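Nine days on the Harkalura path with one regular backpack, and I want to talk about all of it. Long thread, mute me if you need to 🧵

**1/** I'm not a hiker! I own zero hiking pants. I walk to work, I walk to the store, and in March I started at Betgate station and kept going until I ran out of path. Best thing I've done in years.

**2/** A lot of you asked what bag. Plain black, top handle, two shoulder straps. A school bag, basically. 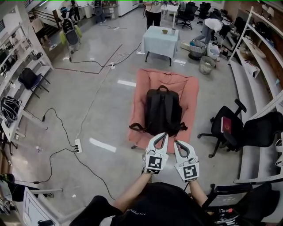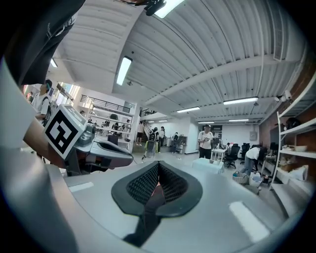

First one: black backpack on the pink floor cushion, straps out to the sides.

**3/** OK, the path. It's an old salt road, so it goes where mules wanted to go. Mules have excellent taste. Long easy zigzags, water every couple of hours, and the villages show up right when your feet start complaining.

**4/** It starts out ugly, and I'm telling you so you don't turn around. The first hour out of Betgate is a ring road, a tire place and a very long wall. Then you go under the rail bridge and there are orchards on both sides and it's like someone changed the channel.

**5/** What I carried:
- two shirts (one on, one off)
- two pairs of wool socks
- rain jacket
- a thin sweater
- toothbrush, soap, tape for blisters
- paper map
- charger
- a paperback I finished on the second night and then had to haul the rest of the way
- a spoon

**6/** The spoon was Eleni Radonjić's idea. She's walked this thing more times than anyone I know and her entire packing advice was "bring a spoon." I ate yogurt on walls for nine days. I ate honey out of the jar on a bus shelter bench in the rain. Bring a spoon.

**7/** What I took out the night before: jeans, a second sweater, a flashlight, real shampoo, a travel pillow (why do I own this), and a whole bag of almonds that turned out to weigh more than the sweater. I missed the almonds. I didn't miss anything else.

**8/** Day one is short, and please keep it short. I got to the first guesthouse at two in the afternoon feeling incredible and nearly pushed on to the next village. The woman at the desk looked at my shoes and told me to sit down. She was so right. My calves the next morning!!

**9/** Strap talk, sorry, I've become a strap person. I've worn backpacks since I was six and had them too long the entire time. Shorten both until the bag sits up between your shoulder blades. Heavy stuff flat against your back. Map on the outside.

**10/** And loosen them a little going uphill, then snug them again for the way down. Keir Gillies told me this while passing me on a climb. He's seventy-one and he was eating an apple. I did not see him again until dinner.

**11/** Dinner! Everyone eats at one table in the guesthouses and you get what there is. Bean soup, then a different bean soup, then one glorious night of baked trout with so much garlic that the whole table smelled like it the next day. I could smell us coming around the bends.

**12/** The high point is the pass, 1,546 meters. If you think in feet it's a little over five thousand. The last stretch is loose stone and you do it slowly, and then the wind hits you in the face and you can see the valley you came from AND the one you're going to, and I yelled. Just yelled. A goat looked at me.

**13/** There's a little stone hut up there with a bench and a logbook. I read the logbook for way too long. People write the weather, mostly. "Fog." "Fog again." "Clear, saw the sea." One person drew a very careful sandwich.

**14/** I had clear, no sea. Hazy out west. Reason enough to go back, I think.

**15/** Going down is harder than going up. I'd heard that a hundred times and ignored it a hundred times. Small steps, bend your knees, stop for the view even when you don't need to. I borrowed a stick from the pile by the hut door and left it in the pile at the bottom. There are piles! At both ends! People just keep them going.

**16/** Side note for anyone with bad knees like me: the long way down through the beech woods adds an hour and saves you the steep gully. The turn is at a trough with a green pipe. Leaves underfoot the whole way, soft as anything, and so quiet I could hear my own jacket.

**17/** The bakery in the second valley is called Babić and it opens at five in the morning. I know because I was there at five in the morning. Walnut rolls, still too hot to hold, so I carried one in my spare sock. Clean sock! I still had one clean pair at that point, and then I didn't.

**18/** Laundry, while we're here. Wash one set every night in the sink, roll it in the towel, stand on the towel. STAND ON IT. Hang it anywhere with a draft. Wool socks will be a bit damp in the morning and dry on your feet by the first hill.

**19/** It rained on days four and five and I'd like to defend rain. The stream crossings got loud, the moss went this electric green, and there were salamanders all over the path, black and yellow, walking like tiny old men. I went at salamander speed for an entire morning so I wouldn't step on one.

**20/** My bag isn't waterproof, by the way. Trash bag on the inside, everything goes in that, twist the top. Marin Dervishi had a fancy fitted cover for his and it blew off the ridge on day four. We watched it go. It was kind of beautiful? He has a trash bag now.

**21/** Blisters: one, left heel, entirely my fault. I felt the hot spot and thought "I'll deal with it at lunch." Don't deal with it at lunch. Sit down in the dirt right there and put the tape on.

**22/** The zipper pull snapped in the third valley, and I figured I'd be pinching it shut the rest of the way. Then a lady at the guesthouse sent me across the square to Leletti, a shoe repair shop the size of a closet. He threaded a loop of bootlace through, melted the ends and wouldn't take money. I bought some shoe polish I have no use for.

**23/** I love that loop. I like it better than the zipper pull. I keep fiddling with it on the bus.

**24/** People ask if I was lonely and I really wasn't. You walk alone for most of the day and then there are the same few faces around the soup. By day six Selorm Eshun and I had a running argument about the best cheese on the route that we conducted entirely in passing, one sentence per meeting.

**25/** (It's the smoked one from the farm past the double bridge. Selorm, if you're reading this, the fresh one is lovely and you are wrong.)

**26/** Money, roughly, for those who asked in replies: guesthouse with dinner cost me less than a cheap motel back home, lunch was bread and whatever was for sale on the way. Bring small bills. Two of the places I stayed couldn't take a card, and the nearest machine was back over the hill I'd just come down.

**27/** Finding your way is easy most of the time. White stripe over a blue stripe, on rocks, on trees, on one very patient-looking barn. I got lost exactly once, in a village, looking for coffee. If you haven't seen a stripe in ten minutes, walk back to the last one.

**28/** When to go: I went in March and had snow patches on the north side, nothing deep, and hardly anyone around. Ermira Dimitriou did it in October and says the chestnuts were dropping on her head the whole way and every farm had a fire going. So now I need to go in October.

**29/** Training, ha. I took the stairs for a month and walked to the far grocery store and came home with potatoes on my back. That was it. Potatoes are great for this, they settle into the bottom of the bag and you get dinner out of it.

**30/** What I'd change: a lighter book, one more pair of socks, a hat that stays on. I'd also stop for longer at the chapel with the painted ceiling. I gave it five minutes since I was worried about the light, and I've been thinking about those blue fish up there ever since.

**31/** The last day is flat along the river and I expected to be bored. Herons! So many herons! And kids on bikes who wanted to know where I'd walked from, and when I said Betgate they shouted it to each other all the way down the towpath — BETGATE, SHE WALKED FROM BETGATE — and I won't lie, I teared up.

**32/** Then there's a bus stop and a snack bar, and the path ends at a post with one last stripe on it. I had fries. I took my boots off under the table. The bus back takes under three hours and you can see some of the ridge from the left side, so sit on the left.

**33/** Adding answers here so I don't lose them:
— Yes, dogs are welcome at most of the guesthouses, call ahead
— No, you don't need poles, see stick piles
— Sneakers are fine in dry weather, I wore old boots
— The paperback was a submarine thriller, and I left it at the last guesthouse if anyone wants it

**34/** If you've walked it too, tell me your favorite stretch! And if anyone knows who painted the fish, my replies are open.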